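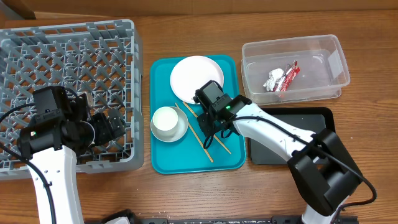 Dish rack

A dish rack (dish drainer, drying rack, draining rack, depending on who raised you) is an open frame or basket that holds washed dishes while the water runs off them and the air does the rest. I wrote the first version of this entry for our household wiki after one too many arguments about which way the bowls should face, and it has grown quite a bit, so bear with me.

Overview

Most racks share the same few parts. There's a floor, usually a grid or lattice so water can fall through, and there are pegs or wires sticking up from it to keep plates on edge. Around that you get walls, which may be a couple of thin wires or a proper raised side like a shallow tub. Plenty of them have a separate section for forks and spoons, and many come with a drip tray that slides underneath.

The whole idea is air. A plate lying flat on a towel dries on top and stays damp underneath, and a glass turned upside down on a solid counter traps a little cloud of steam inside. Stand the same plate on edge with a gap on either side and it's ready for the cupboard by the time you've wiped the stove (mine is, anyway, in a dry climate with the window open!).

Materials

Plastic. This is what I grew up with and what I still like best for everyday dishes. It's light, it's quiet when you drop a mug into it, and it's gentle on glaze. Gray hides hard-water marks better than white does. The weak point is the lattice floor, where every crossing of two bars makes a little corner for gunk to settle in. An old toothbrush is the right tool.

Coated wire. Cheap, airy, easy to see through. The trouble comes when the coating splits at the tips of the prongs and rust creeps in under it. I've patched tips with those little rubber caps and it buys you maybe another year.

Stainless steel. Lasts and lasts, costs more, and makes a racket. Thin-rimmed glasses don't love it.

Wood. The folding X-shaped kind is lovely to look at and holds plates beautifully, but it's hopeless for bowls and it needs to dry out itself between loads. Mine went fuzzy and gray at the feet.

Sizes

I measured my own big rack one rainy afternoon and got 385 millimeters along the short side, with walls that stand 151 millimeters high. That's on the roomy side for two people. A rack that size swallows a full dinner's worth of dishes, but it also eats the counter, and I ended up keeping it on a table next to the sink with a tray under the drippy end. If your kitchen is small, look at the over-the-sink kind with arms that stretch out to rest on both edges.

Weight hardly matters when it's empty. Loaded is another story. I once put everything on the bathroom scale, rack and all, after a family supper (rice pot included) and it came to a good deal more than I'd have guessed, so don't set a full one on a wobbly cart.

Loading

Plates go in first, big ones toward the back, all facing the same way. Leave every second slot open if you have the room. Deep bowls lean at an angle, open side down, and they shouldn't nest, however tempting it looks. Mugs go along the edge. Knives lie flat or go point down, please, I have the scar.

Slotted rims along the top of the walls are handy for small stuff. I hang measuring spoons there, and the rubber ring from the pressure cooker.

My neighbor Halvard Engebretsen loads his in the reverse order, glasses first and plates last, and claims it saves breakage. We've gone back and forth on this for years. His glasses do seem to live longer than mine, but he also owns fewer of them.

Trays and the table setting

A dish rack and a serving tray make a good pair, and I think people overlook this. Set the tray beside the rack as you put things away and you can build the next meal's place setting straight from the dry dishes: plate first, then whatever goes with it. One trip to the table and you're done. A tray with a raised rim is best, as spoons like to slide. I use one per person when we have guests, and it makes clearing up quicker too, because everything comes back on the same tray it went out on.

Pick a tray in a strong color if your plates are pale. Teal or dark blue makes a white plate easy to spot, and you notice a leftover crumb or water spot right away.

Clear plastic containers are worth keeping at the same end of the table, for the odds and ends that don't belong on a tray or in a rack.

Cleaning

Once a week I lift everything out, knock the crumbs off, and soak the rack in warm water with a good glug of white vinegar. Half an hour is plenty. Scrub the lattice from underneath as well as from above, then rinse and stand it on its side to drain. The drip tray needs it more often. If it smells like a pond, it's overdue.

Makers

Around here the names you'll run into are Bidari, which does the big plastic ones, and Weketti, mostly wire. Shiferaw makes a nice folding wooden rack that I'd buy again if I ate nothing but toast. Bidari sells replacement drip trays separately under part number 1205, and I wish I'd known that before I threw out a perfectly good rack one September over a cracked tray.

See also

Dish towel
Drip tray
Serving tray
Sink, double

Last edited Jun 16, 2020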